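Tips from a kitchen robot build (the stuff I keep having to tell people)

So many of you wrote in after the last post that I'm putting everything in one place. If you're new, I have a robot arm project going between my own kitchen and the shared workshop over on the Jadby side of town, and the goal is modest: I want it to help with prep and tidy up the counter. Chopping can wait. I'm very attached to my fingers and I'd like the project to earn some trust first!

I'm no engineer. I learned most of this by doing it wrong, with a lot of patient help from Brijesh Awasthi and Vicente Troncoso at the workshop (there are two Vicentes there, which makes the group chat a mess).

Work out the reach before you drill anything

I drilled first. Don't do that. Tie a string to a pencil, pin one end where the base will go, and swing it over the counter to see what the arm can get to when it's stretched most of the way out. Mine called for 41 cm and I'd been picturing a lot more. Use painter's tape to mark the line and live with it for a few days while you cook. If you keep bumping your hip on the spot where the base would stand, move it now, while moving it means peeling up tape.

Same goes for upper cabinets. I forgot that an elbow goes up as well as out, and the first time I ran a big lift the housing kissed the underside of the spice shelf. Nothing broke except a jar of turmeric, and if you've ever cleaned up turmeric you know that's plenty.

Clamp it, then clamp it again

A stone counter is lovely to look at and miserable to clamp to. It's slick, and the edge will chip if you put steel straight on it. I cut two pads from an old bicycle inner tube, one for the top and one for underneath, and put a scrap of hardwood between the pad and the clamp screw to spread the load. Check the screws again after the first hour of running. They will have loosened a bit. Mine always do.

Lautaro Ulloa uses a heavy base plate with no clamps at all, which works great for him, but his plate is the size of a baking sheet and I wasn't willing to give up that much counter.

Try it in the simulator first, even if you're impatient

I put this off for weeks because it felt like homework. Then Brijesh sat me down and we built a pretend counter in an evening, with a marble top, a cutting board and a few everyday things to reach around, and I've been a convert ever since. You can crash the arm into a cup as many times as you like and nobody has to sweep. I ran 473 tries at one simple reach before I let the real thing move, and by the end I had a pretty good feel for which starting positions were hopeless.
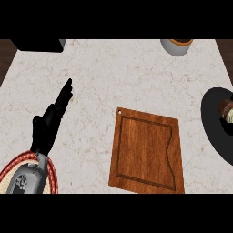 A few things I'd do the same way again. Set the cutting board a little crooked on purpose. In real life nobody lines up a board with the counter edge, and if your arm only knows how to deal with a perfectly square one it'll be lost the first time you make a sandwich. Mix light and dark objects. Leave some open counter between the hand and whatever it's going for, so you can see the path clearly while you're still learning what a good path looks like. And save your settings with a name that means something! I had a folder full of "test_new" and "test_new2" and I lost a whole evening to it.

Do keep in mind that a simulated counter is forgiving. My pretend one had no crumbs, no olive oil and no cat. When you move over to the real arm, drop the speed way down (I started at a quarter of what I'd been using) and work back up.

Pick your practice objects from the thrift store

My first practice mug was a wedding present. Learn from me. Go buy a bag of plastic cups and a couple of old wooden spoons, and a trivet or two while you're at it. Woven trivets are good practice because they lie so flat. The fingers have to come in low, and if your wrist angle is off by even a little they just skate over the top.

Evander MacAulay fills his practice cups with dry rice to give them some weight, and I've started doing that too. Tape the top or you'll be finding rice in June.

Cables

Leave slack at every joint. Run the arm slowly to each of its limits with your hand near the power switch, and watch the cable the whole time. If it goes tight anywhere, add slack there. I use the soft hook-and-loop ties, the kind that come on a roll, and I've given up on zip ties completely because I kept nicking the jacket when I cut them off. Keep the whole bundle on the side away from the sink. My run from the power supply to the base is 271 cm, which was a silly length to buy, but it let me get around the back of the fridge.

Things to have within reach

An off switch you can slap without looking. Mine's a big paddle switch screwed to a block of wood.
Painter's tape, for marking where objects start.
A notebook. A paper one, because your phone will be busy filming.
Dish towels. Fold one under whatever the hand is picking up for the first few runs.
The right hex keys, on a ring, tied to the bench. Vicente Orellana labeled ours with nail polish and they haven't wandered since.

Keeping the hand clean

If you cook in the same room, grease gets everywhere, including between the fingers. I wipe the hand down with a barely damp cloth and a drop of dish soap after every session, power off, and then go over it again with a dry one. Don't spray anything straight at it. For crumbs in the joints I use a soft makeup brush. Anything that touches raw food gets a proper food-safe cover or it doesn't touch raw food, and for now mine doesn't.

A question that came up twice in the comments was how long to practice one move before going on to the next. My own rule is 100 clean runs with nothing dropped, and if I change the clamp or the cable routing I start the count over. Vicente Troncoso thinks that's overkill and he may well be right, but he isn't the one who had to explain the turmeric on the ceiling.

Next time I'll get into the gripper pads. I've been trying three kinds of rubber and one of them smells awful.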